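Snacks first, socks later: packing care boxes with Drahomíra Polák

I had barely taken my shoes off when Drahomíra Polák put a bag of crackers in my hand and told me to find it a good corner. 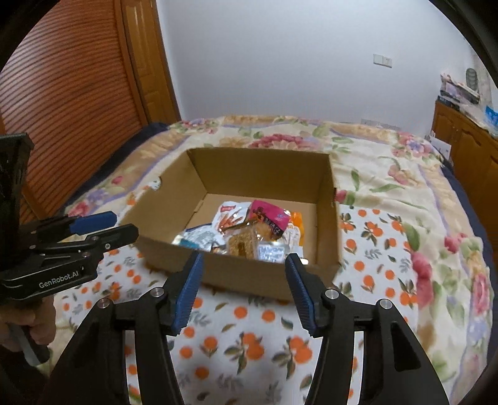

She has been mailing boxes out of her spare bedroom for 13 years now, mostly to nieces, nephews and the kids of old neighbors who have gone off to college in Billomden. December is the crazy month. "Last December I did 59 of them," she told me, "and I was still taping at two in the morning!"

I asked the obvious thing, why the bed? She laughed at me. "Try bending over a kitchen table for an hour at my age. The bed is soft, nothing rolls off, and if I get tired I just push the box over and lie down." (I tried it myself later. She's right about the lying down.)

Her one firm rule is cardboard. She won't use the padded mailers her sister swears by, and she saves every decent box that comes into the house. "A box you can sit things in. You can look down and see what you've got."

The snacks go in before anything else, which seemed backward to me. Wouldn't they get crushed? "Not if you put socks on top," she said. "Socks never hurt a cookie. A jar of jam, that hurts a cookie." She buys most of the snacks at Tsoukalas, the little grocery by the bus stop, and she likes a mix of sweet and salty because she can never remember who likes what.

We got talking about the worst one she ever sent. It was a box for her nephew in Skirkano, 386 miles away, and she'd tucked in a chocolate bar during a heat wave. "He called me and said, Auntie, thank you for the brown sweater. I had sent him a gray sweater."

These days chocolate waits until the fall, and a note goes in last, handwritten, folded once. I asked what she writes. "Eat something. Call your mother." Then she sent me off to the kitchen to look for the tape.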